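Roltis Workstation Set-Up Guide
Section 4: Working beside the arms at the green panel

This section is for the people who staff the station. Before the arms were installed, one person hung and took down small parts by hand for a full shift. The arms now do most of the reaching. Your work is loading, checking, and clearing stops.
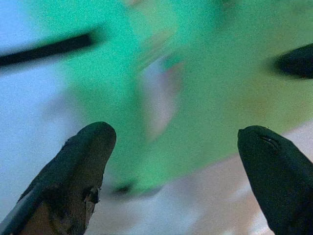
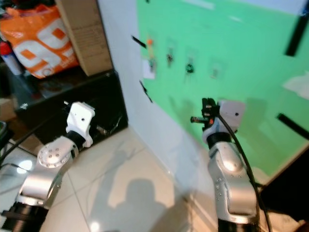
Figure 4-1. Work at the green panel. First view: between the gripper fingers. Second view: both arms and the small items on the panel.

4.1 Start of shift

1. Read the handover sheet from the last shift. Initial it.
2. Look over the gripper fingers. Report a torn or worn covering on form 2056.
3. Follow each cable along its arm by eye. It must have slack and no kinks.
4. Check that the tape strips on the panel lie flat.
5. Set the speed dial to 70 percent. Only the shift lead may change this setting.
6. Step back behind the floor line and press START.

Note: Keep boxes and bags off the floor in front of the panel.

4.2 Clearing a dropped part

1. Press HOLD and wait until both arms have stopped.
2. Turn the key to MANUAL and take it with you.
3. Pick up the part and place it in the return tray. Do not hang it yourself.
4. Go back behind the line, return the key, and press RESUME.

CAUTION: Never reach between the fingers while the key is in AUTO.

4.3 Job rotation

Operators change places every 2 hours. Time spent on stops counts as station time and is not charged against your break. New operators work 2 supervised shifts before they receive a key.

For finger replacement, see Section 6.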